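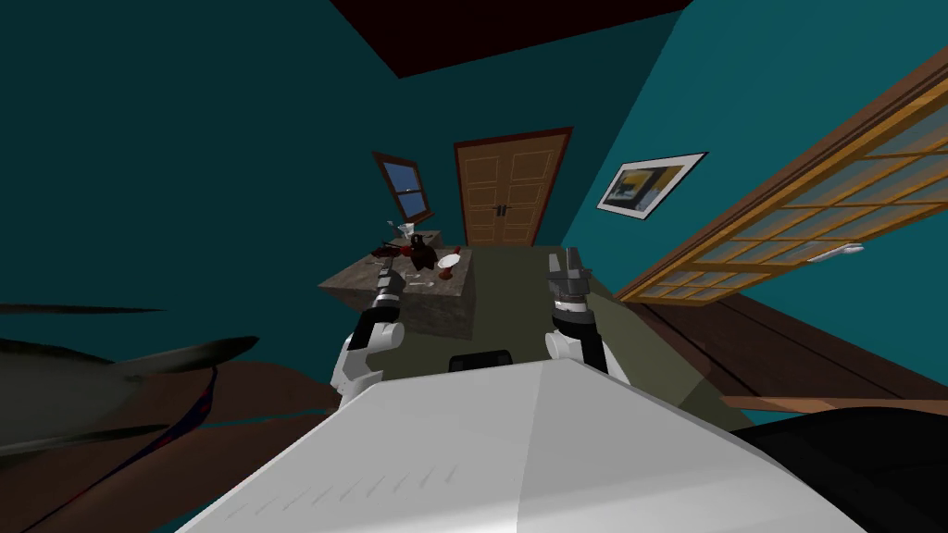

I finally got the kitchen room loading without errors last night, and I am so pleased with it that I'm writing this up before I forget which settings did what.

If you're new to the blog, I've been building up a simulated two-armed robot for most of a year now, in my spare hours, on a desktop that really should have been replaced by now. The project is called Prukgate, and the robot inside it is Toivonen. What I haven't talked about much is the upkeep. People imagine a simulated robot never needs looking after (no grease! no belts!), and I thought so too when I started. But a simulated machine drifts out of shape in its own way. You change a mass here, bump a solver setting there, swap in a new room, and suddenly a wrist that was rock steady in September is buzzing like a phone on a table.

So I now do a proper service on it, the same way I would with a real one, and the view from behind the shoulders is where I do most of it. I like having the body at the bottom and both grippers reaching out ahead of me. If one elbow is sitting higher than its twin, I see it long before it shows up in a plot.

The first job is always the home pose. I load the robot with gravity off, send both arms home, and write down every joint angle. Then gravity goes on and I do it again. The difference between the two lists is the sag, and it should be small and nearly the same left and right. This time the left shoulder was dropping more than double what the right one did. It took me an entire evening to find the reason: I had edited the mass of the left elbow housing months ago for a test and never put it back. One number! I copied the right side's value across, reloaded, and the arms matched again.

Next come the grippers, and these are my favorite part. The fingers are position controlled with a force limit on top, and the limit matters far more than I used to think. I had the stiffness up at 4,000, left over from a job where the robot was pushing big boxes around, and at that setting it would squeeze a cup until the contact solver gave up and fired the thing across the room. (Very funny the first few times.) I brought it down in steps and tried a grasp at each one. At 900 it holds a cup firmly and lets go cleanly, and the fingers stop chattering when they touch each other. I left it there.

The spoon is the hard one. It's slim, it lies flat near the edge of the counter, and the fingertips have to come down almost to the stone to get under it. If the collision shape of the counter stands even a little proud of what you see drawn, the fingers stop in mid-air and you sit there wondering what they hit. Mine did exactly that. The counter is a boxy block, so there was no excuse for a fancy collision mesh. I threw the mesh out and put a plain box in its place, lined up with the top surface, and the gripper could reach down where it needed to go.

The bowl needed the opposite treatment. A plain shape would fill it in like a hockey puck, so it gets broken into pieces around the rim. I went through a few versions and kept the one that ran smoothly, even though the rim is a bit lumpy if you turn on the debug view.

Then there's the time step. I had been running 4 substeps and getting away with it in the old Brimis room, which was nearly empty. With more things resting on a counter, the small ones started to creep. You wouldn't notice it in a short run, but leave it alone and the cup wanders. I doubled the substeps and the creeping stopped. It costs me some speed, and I can live with that.

For the final check I let both arms run from home to a reach and back, about 200 cycles, while I made dinner. I log the joint error at the end of every cycle and look for a slope. A flat line means I'm done, and last night it was flat on every joint, both sides. I may have cheered.

A few notes for my own sake, and for the reader in Trorkonville who wrote in asking about shaking wrists. Check your damping before you touch the stiffness. Save the robot file and the room file separately, with the same version number on each. And write down your home pose angles somewhere outside the project folder – I lost mine once in a cleanup and had to rebuild them by eye.

Still on the list are the sliding door, which has a handle I'd love to try pulling, and the double door behind the counter. Both need joints with believable friction, and I haven't worked out the numbers yet. The spoon comes first, though. I want to see it picked up ten times in a row before I move on to anything bigger.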